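Teaching cloth folding by hand vs by remote, which would you pick?

Started by hemline_hal
Board: Workshop and Small Robots

hemline_hal
Wednesday, 9.14 pm

Evening all. I've got two arms on loan from work till the end of February and I want to teach them to fold fabric. Nothing fancy, just a piece of cotton folded over on itself, edges more or less lined up. I've got 80 demos so far, all done by grabbing the arms and pushing them through the motion myself (gravity comp on, recording joint angles). The policy I trained on those is rubbish. It goes to the right place, closes, and then drags the whole cloth sideways like it's clearing the table after tea.

Would I be better off switching to remote control? There's a second-hand Grosiven leader set going near me but it isn't cheap and my other half has Views.

pudding_lane
9.31 pm

Remote, every time. When you push the arms by hand, your own hands and sleeves are in the camera view for the whole demo, and then at run time they've vanished. The policy has learnt to look for your cardigan! I had exactly this with tea towels last year.

Tzu-hsuan Hsueh
9.40 pm

I'd disagree with that a bit. Hand guiding is fine if you record the path, then play it back with you out of the way and film the playback. You get clean pictures and you still get to feel the cloth through the arm while you're teaching, and you lose that completely with a leader set. Takes twice as long, mind.

pudding_lane
9.52 pm

Playback works for pegs and blocks. With cloth it never lands the same way twice, so you're replaying a path on a cloth that's lying differently from the one you taught on. Half of mine grabbed thin air.

Tzu-hsuan Hsueh
10.05 pm

Then you lay it out again and bin the bad ones. I kept 40 from one long afternoon and they trained better than a few hundred sloppy remote ones from a chap on our Prastov project. Quality over pile size.

oldbobbin
10.20 pm

Can we stop saying "quality" as if we all mean the same thing by it. Hal, what speed are you going? If you creep along when you're guiding by hand, the drag you're seeing could just be that. The recording has loads of nearly-still frames round the grasp and the policy gets stuck there, then sets off before it's lifted. Trim the pauses and retrain before you spend a penny.

hemline_hal
10.34 pm

Hmm. I am slow. Really slow, because the left elbow is stiff and I'm having to lean on it. I'll trim and see. I do like the playback idea too, Tzu-hsuan, though I can see pudding's point about thin air.

I-hsuan Shek
11.02 pm

Can I put in a word for checked cloth? I do my demos by remote and I swapped plain white for a printed grid, and it made my life so much easier. On plain fabric I couldn't judge through the camera where the layers were or whether I'd got one thickness or two. With lines on it you spot a ripple straight away, they go all bendy. I've also got a bit of tape on the near side of the table so I have something to line up with when I put the cloth back for the next go.

Same one I mentioned in the Cirnel thread, seen from the head camera: 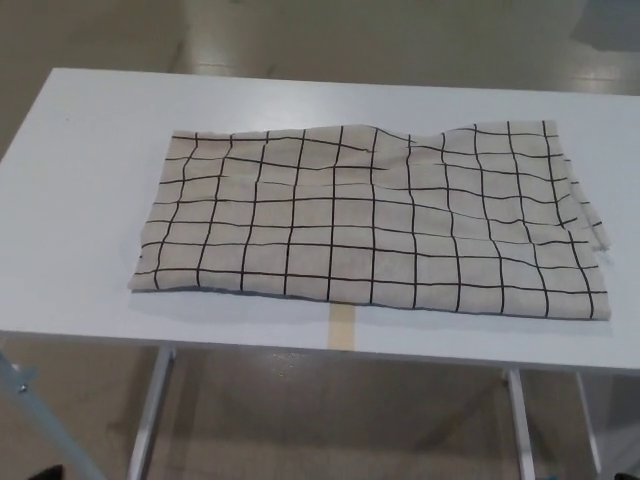 Grid cloth, folded over, still ripply on the right

See how the lines on the left stay fairly regular and then it all goes to pot towards the right? I'd keep a demo that ends like that, as long as the fold itself was done properly. Some people would only keep the perfect ones.

oldbobbin
11.15 pm

I'm one of the some people. There's a strip of the under layer poking out on the right. If you feed it that as a finished fold, you'll get that back.

I-hsuan Shek
11.21 pm

Depends what you do next though! I record smoothing as its own task, and for that I want untidy starts. If every fold was spotless it'd never learn to fix one. I've got 17 smoothing demos and I need a lot more.

oldbobbin
11.26 pm

All right, as a start for smoothing I'll give you that. Label it as one.

pudding_lane
11.38 pm

Doesn't the grid make it useless on plain cloth afterwards? That would worry me more than the ripples.

I-hsuan Shek
11.44 pm

It's worse on plain, yes. I'm planning to mix some plain in later on. For learning to drive the thing I'd still start with checks.

hemline_hal
Thursday, 7.50 am

Trimmed the pauses over breakfast and set it training, 2000 steps as a quick look. It lifts now! Still lets go too early, but it lifts. Leader set is on hold. Off to find some checked cotton at lunch, and if anyone knows how to free up a stiff elbow on a Huamán arm without taking the whole cover off, please shout.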